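Forum des services généraux - Espaces communs et fournitures
Sujet : Bouteilles individuelles ou fontaine pour les salles de réunion ?
7 réponses

intendance_gostby
Messages : 115
Publié le 2022-06-03

Mesdames, Messieurs,

Notre établissement, le centre Gostby, réexamine l'approvisionnement en eau de ses salles de réunion. Le marché actuel, conclu avec la société Hikerora, porte sur des bouteilles individuelles en plastique et arrive à échéance en octobre. L'an dernier, nous en avons distribué 2548, visiteurs et personnel confondus.

La direction souhaite savoir s'il convient de reconduire ce marché ou de passer à une fontaine raccordée au réseau, avec carafes et verres. Je serais reconnaissante aux collègues ayant procédé à un tel changement de bien vouloir faire part de leur expérience, notamment sur la charge de nettoyage.

sg_rivegauche
Membre confirmé

Bonjour,

Nous avons abandonné les bouteilles il y a deux exercices. La fontaine fournie par Rarnport donne satisfaction, sous réserve d'un contrat d'entretien en bonne et due forme. Le remplacement des cartouches doit figurer expressément au cahier des charges, avec les délais d'intervention. Notre premier contrat était muet sur ce point et l'appareil est resté hors service pendant une partie de l'automne.

Pour les carafes, prévoir un lave-vaisselle à l'étage. Le lavage à la main dans un office de deux mètres carrés n'est pas tenable.

logistique_b4
Membre

Je me permets d'exprimer un avis différent. La carafe convient à une réunion interne de courte durée. Elle convient beaucoup moins aux ateliers et aux salles techniques, où un récipient ouvert posé près d'un équipement constitue un risque que notre service de prévention refuse de couvrir. Chez nous, la règle est la suivante : aucun verre ni gobelet sur les plans de travail, uniquement des contenants munis d'un bouchon.

Nous avons donc conservé la bouteille en plastique transparent, à bouchon blanc, pour ces locaux. 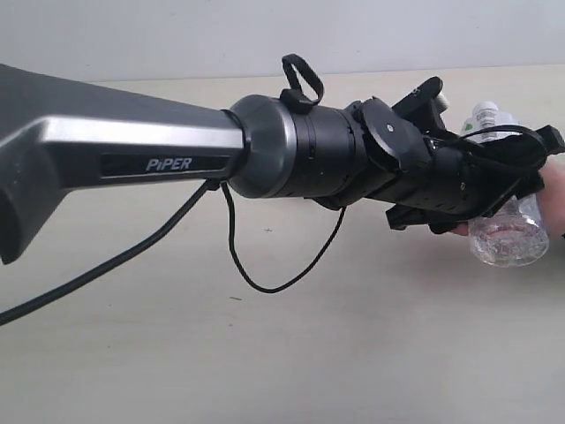

Le format retenu présente en outre l'avantage de se ranger par packs dans un placard ordinaire, sans mobilier particulier. La consommation de ces seules salles s'est élevée à 703 unités sur l'exercice, ce qui demeure modeste. J'ajoute que l'étiquette est retirée avant la mise au tri, conformément à la consigne de notre prestataire de collecte. Cette consigne varie selon les contrats et mérite d'être vérifiée.

sg_rivegauche
Membre confirmé

L'argument de la prévention est recevable, mais il ne justifie pas la bouteille jetable. Une gourde à bouchon vissé, attribuée à chaque agent, satisfait exactement la même règle. Nous en avons remis une à tous les arrivants et la question ne s'est plus posée.

logistique_b4
Membre

Elle se pose pour les visiteurs. Un intervenant extérieur présent deux heures ne se verra pas attribuer une gourde. Par ailleurs, l'expérience des gourdes laissées au fond des placards après les départs n'est guère concluante dans notre bâtiment - il a fallu en éliminer un carton entier lors du dernier inventaire.

achats_ruizortega
Membre

Bonjour à toutes et à tous,

Au sein du groupe Ruiz-Ortega, nous avons retenu un régime mixte : fontaine et carafes pour les salles du rez-de-chaussée, bouteilles fermées pour les 4 salles techniques et pour l'accueil. Les deux lots font l'objet de marchés distincts. Je déconseille vivement le lot unique, car les fournisseurs d'eau en bouteille proposent des fontaines à bonbonne dont la location renchérit l'ensemble.

Un point de détail concernant le stockage : les packs ne doivent être entreposés ni derrière une vitre exposée au soleil, ni à proximité des produits d'entretien. Cette mention est désormais affichée dans chaque local de réserve.

sg_rivegauche
Membre confirmé

Le régime mixte me paraît acceptable à titre transitoire. Je maintiens toutefois que l'accueil peut être servi au verre.

intendance_gostby
Messages : 116

Je remercie chacun pour ces contributions. Nous nous orientons vers deux lots séparés, selon le modèle décrit par achats_ruizortega, et je soumettrai à la direction la question de l'accueil, sur laquelle les avis divergent.

Quelqu'un disposerait-il d'une clause type relative au remplacement des cartouches ? Celle que nous a transmise le fournisseur ne prévoit aucune pénalité de retard.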